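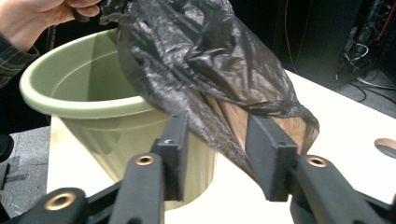
Robots at Work: Who Does the Small Jobs?
A reading page for young visitors, from the Cludosier Learning Pages

Every workplace has small jobs. Floors are swept, cups are washed, and trash bags are changed. People often forget these jobs until one of them is missed. Then the bin is full and the whole room notices.

The office building at Cutby opened in 1998. It has 92 bins. For many years, the cleaning team emptied each bin by hand, every evening. Today a wheeled robot called Tinum does part of this work. It pulls a cart of full bags down the long hallways to the loading door, and then it comes back for more.

What can the robot do?

Tinum is good at jobs that are the same each time. It can follow a hallway, stop for a person, and carry a heavy load. It does not get a sore back. On a busy evening the cart may travel 300 yards from the farthest office to the door.

What is harder for a robot?

Picture a trash bag. It is thin, it bends, and it never folds the same way twice. A box keeps its shape when you pick it up. A bag does not. To put a bag in a bin, you must find the opening, pull it wide, and tuck the edge over the rim. Your fingers feel when the plastic slips, and you change your grip without thinking about it. A machine must learn each of these things.

For this reason, people and machines often share a job. A person guides a gripper — a tool with two or more "fingers" that open and close — and the movements can be studied. At Cutby, changing the bags is still a job for people.

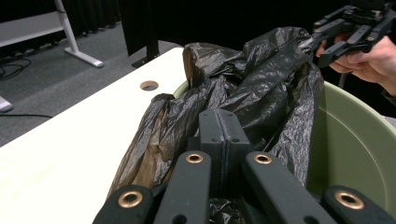
Page last changed: 03/07/2019

A bag in a bin looks simple. Try it at home with your mittens on, and ask a grown-up to watch. You will soon find out how much work your fingertips do.

What has changed for the workers?

Before Tinum came, the workers at Cutby pushed the heavy carts themselves. Now they spend more time on work that needs careful hands and good eyes, such as sorting cardboard from other trash. They have also learned new skills. They charge the robot, clean its wheels, and tell it when a hallway is closed.

Not every change is easy. Some workers worried that there would be fewer jobs. Others did not like waiting when the robot stopped in a doorway. The building's managers at Hamada meet with the cleaning team each January to talk about what should be done differently. The robot now waits beside the elevator until the hallway is clear.

Words to know

Automation: using machines to do work that people did before.
Gripper: the part of a robot, or a tool, that holds things.
Rim: the top edge of a bin, bucket, or cup.

Talk about it

Which small jobs are done in your school each day? Which of them would you give to a robot, and which would you keep for a person?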